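토요일 오후에 다용도실 선반을 정리했다. 지난번 정리하고 나서 한참 손을 안 댔더니 세제와 비닐이 한 칸에 뒤섞여 있었다. 이사 온 뒤로 계속 그랬는데 폭이 374mm밖에 안 되는 선반이라 상자를 넣으면 문이 안 닫히고, 그냥 두면 뭐가 어디 있는지 모른다.

이번에는 플라스틱 쟁반을 쓰기로 했다. 깊은 바구니도 써 봤지만 아래 깔린 물건은 결국 안 꺼내게 된다. 쟁반은 턱이 낮아서 위에서 보면 바로 보이고 통째로 당겨 꺼낼 수 있다. 색은 일부러 다르게 골랐다. 노란색은 비닐 종류, 빨간색은 뚜껑 있는 통 종류. 이름표를 붙일까 하다가 식구들이 어차피 안 읽을 것 같아서 색으로만 나눴다.

선반에 넣기 전에 흰 상판 위에 쟁반을 놓고 자리를 맞춰 봤다.
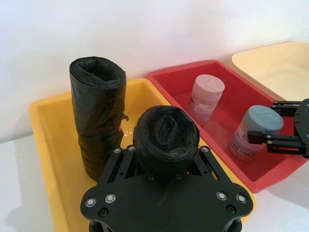

노란 쟁반에는 검정 쓰레기봉투 두 롤, 빨간 쟁반에는 뚜껑 달린 통 두 개.

쓰레기봉투는 세워 두는 쪽이 낫다. 눕히면 쟁반 안에서 굴러다니고, 풀린 끝이 다른 물건에 걸린다. 세우면 위에서 심 쪽이 보이니까 얼마나 남았는지도 짐작이 된다. 다만 거의 다 쓴 롤은 잘 넘어져서 그때는 새 롤 옆에 바짝 붙여 둔다. 한 롤을 다 쓰면 장보기 메모에 적고, 여분은 한 롤까지만 둔다. 전에는 할인할 때마다 샀더니 서랍에서 다섯 롤이 나온 적도 있다.

통은 뚜껑 색이 분홍색과 회청색으로 달라서 헷갈리지 않는다. 자주 쓰는 것을 앞에 둔다. 키가 큰 통은 위 칸에 걸리니 사기 전에 높이를 재는 게 좋다. 우리 집은 칸 높이를 400mm로 맞춰 놓았다.

쟁반은 Weddale에서 샀다. 같은 걸 Cinumby에서도 팔지만 빨간색이 없었다. 가격 차이는 별로 없다. 바닥이 매끈해서 선반 위에서 조금 미끄러지기에 뒷면 네 귀퉁이에 고무 패드를 붙였다. 패드는 집에 남은 걸 썼다.

정리하는 데 한 시간이 조금 안 걸렸고 대부분은 선반을 닦는 시간이었다. 선반 안쪽 구석에 세제 가루가 굳어 있어서 미지근한 물에 적신 행주를 올려 두었다가 긁어냈다. 다음에는 싱크대 아래를 할 생각이다. 거기는 배관 때문에 모양이 복잡해서 쟁반이 들어갈지 먼저 재 봐야 한다.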